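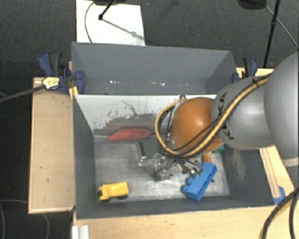 How often should the bin be emptied completely?

Once a week is enough for a bin in daily use. A bin that is used only sometimes can be emptied once a month.

Home | Guides | Bins and Panels | Spare Parts | Contact

Section 4. Preparing and caring for the Zumis toy and block bin

This section explains how to place the bin, how to fit the back panel, how to fill the bin with small toys and blocks, and how to keep the surfaces in good condition. Please read it until the end before you start. The bin is heavier than it looks, and it is better to plan the place before you lift.

4.1 Placing the bin

1. Choose a flat table or a low bench which does not move when you push it with one hand.
2. Lay the thin felt mat from the carton on the table. The soft side goes down.
3. Lift the bin with two persons, one at each short side. Hold it under the rim.
4. Lower the bin on the mat. Turn it so that the slot for the panel is on the far side from you.
5. Press on each corner in turn. If the bin rocks, put a felt pad under the corner that is high and press again.

Caution: Do not carry the bin with toys inside. The pieces slide together to one end and the bin can turn out of your hands.

Note: The left wall slopes down to the floor of the bin. Small pieces that you put against it can roll back toward the middle.

4.2 Fitting the back panel

The back panel is delivered separately. It is sold by Cunville under spare part number 971 and it fits all bins of the Zumis series. The panel is white on both sides.

1. Remove the protective film from the panel.
2. Wipe the slot with a dry cloth. Sand and crumbs in the slot will keep the panel from going down.
3. Hold the panel straight, at 90 degrees to the floor of the bin, and let it slide into the slot.
4. Push it down with the flat hand, first in the middle and then at the two ends.
5. Turn the two plastic clips until they lie against the panel.

Note: A white panel shows every mark. In a bin with a worn panel you may see gray patches with chipped edges on the lower half, and a thin scratch higher up. These marks do not make the panel weak. When one side becomes too ugly for you, turn the panel and use the other side.

Caution: If a chip has a sharp edge, rub it with fine sandpaper before children use the bin. Wipe away the dust after.

4.3 Putting in the toys

Begin with few pieces. A full bin looks generous, but it is difficult to find anything in it, and the pieces scratch each other. The total weight of the contents should not be more than 3,000 grams.

1. Put the toys with wheels in first. A toy truck is best in a near corner, such as the yellow one which has its place in the near-left corner, with the cab toward the left.
2. Put long pieces along the foot of the back panel. An elongated piece with narrow ends, like the red one, can lie there and leave the middle free.
3. Place box-like pieces and blocks after this, with some space between them.
4. Choose strong and different colors. Red, yellow, blue and green are all easy to find on a gray floor. Gray or silver toys are not so easy, because the floor has reflections.
5. Look at the bin from the place where the user will sit. If one toy hides another, move the bigger one.

Note: You do not need to buy special toys. Pieces from the Flukura starter set have a good size, and also many things which you have already at home. Very small pieces, marbles and anything with a loose battery cover should stay out.

4.4 Weekly cleaning

1. Take out all toys and put them on a towel.
2. Remove dust and crumbs with a soft brush. Brush from the sloping wall toward the opposite side.
3. Wipe the floor and the walls with a damp cloth and one drop of dish soap.
4. Dry everything with a second cloth. Do the corners also.
5. Wipe the toys. For the wheels of a truck, an old toothbrush is useful.
6. Put the toys back only when the floor is dry.

Caution: Do not use steel wool or scouring powder. They take away the gray paint of the side walls, and the place becomes pale.

Note: Streaks on the floor come from normal use. They are only on the surface and you can leave them. Strong polishing makes the floor more shiny, and after that the reflections can disturb the eyes under a ceiling lamp.

4.5 Scuffs and paint damage

Pale scuffs on the inner walls are common. Try first to remove them with a damp cloth, because very often it is color from a toy and the paint below is still good.

1. If the mark stays, rub it gently with a white eraser.
2. If it still stays, clean the place and let it dry overnight.
3. Apply one thin layer of Zanetti touch-up paint, dark gray, with the small brush.
4. Wait 4 hours. Apply a second layer only if the first one does not cover.
5. Leave the bin empty until the next day.

The touch-up paint is for the side walls only. On the floor it will come off again in a short time.

Text of this section: Sena Appiah. Checked by: Kojo Kwofie.

Last updated: 22 May 2021

Related guides
Section 3. Contents of the carton
Section 5. Storing the bin when it is not used
Changing the felt pads
Washing painted toys
Ordering a new back panel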